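Kenero Shelf Objects: read me first

Kenero is a small set of notes and pictures about arranging decorative things on a low shelf and on the table where the shelf stands. It is kept for people who work with the Greenberg list of household objects and want to see such objects together, in ordinary use.

The release has 1339 pictures. In 1332 of them the shelf is present, and the others have only the table. The folder names are in English, but some of the older notes were translated, so please forgive a strange word here and there.

What is on the shelf

The shelf is black metal with small holes in its top. It takes candlesticks, glass and now and then a tin with a pattern. The brass pieces have a wide foot, so they stand well on the perforated surface. In the labels we write "brass" for the colour and the look, and we did not test the metal. 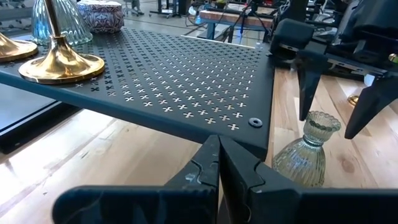 Wedport, 29/03/2022

The holes in this shelf have the form of a plus sign. Earlier notes called them "dots", and from a distance they do look like dots, so both words remain in the labels. If you search for one, please search also for the other.

Clear ribbed glass has the label "vase". Small glass cups for candles have the label "votive", also when they are slightly green. Pink candle jars are a separate label. The round tin in purple, maroon and white is "tin, decorated", and its lid does not get a label of its own.

An object counts as "on shelf" when its foot rests on the metal. When it stands on the wood it is "on table", even if it is very near to the shelf. The short pale green candle holder and the small brass one are both "on table" in the next picture, and the plant in the corner is "plant, potted".
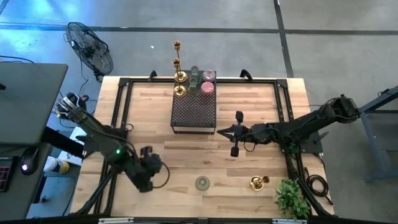

Known problems

- Tall candlesticks are sometimes visible only in part. We label the part which is visible.
- Clear glass was missed in 3 folders from the Godonberg round. Corrections will come in July.
- "Holder" and "candlestick" were mixed by the first labellers. The rule now is that a candlestick has a stem.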